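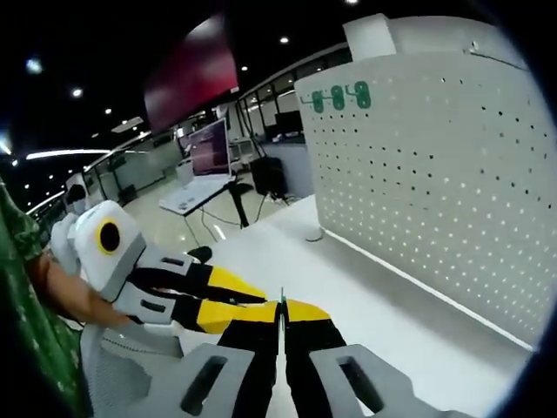 A white desk, with a hand at work on the left.

The Long Table at Stimley

Every February, when the roads out past Barcombe go soft and the mail comes late, Yoshinori Hattori clears off his dining table and starts writing letters. He has kept this up for 14 winters now, and he will tell you (with a plate of something sweet pushed across to you before you've got your coat off) that he never meant it to become a thing people drove out to see.

It began with a box of old postcards from a yard sale in Lunness. Most were blank, a few had been started and left, and one said only "Dear Ruth, the weather" and stopped there. Hattori couldn't get over that one. He finished it himself, three tries before he liked it, and pinned it over the stove, and by spring he was writing to his cousins, his old landlord, and a dentist he'd always been fond of.

Kipchumba Simiyu came along a couple of winters later. He taught geography at the high school in Stimley for most of his working life and had a whole closet of stationery he'd been saving for a good occasion, the way some families save the nice towels. The two of them got to talking in line at the Kudo bakery, and by the time they reached the counter they had agreed to share a roll of stamps. These days they rent the old reading room in Stimley on winter evenings, and anyone who wants to write to anyone is welcome at the long table.

I went expecting to stay an hour and stayed for most of the night! There's a kettle, there's a radio turned down low, and there is a great deal of sighing over how to begin. Simiyu's advice is to start with whatever you had for lunch. "People like to know," he says. "My sister is 91 and she wants to hear about the soup first, and then my health."

I wrote to my aunt, who I had been meaning to call since summer, and filled 5 pages with my terrible slanting handwriting, and told her about the soup. Hattori lent me an envelope lined in blue paper and walked me down to the mailbox on the corner, talking the whole way about a pen he used to own. My aunt wrote back in less than two weeks. She wants the recipe, and she says the dog is fine.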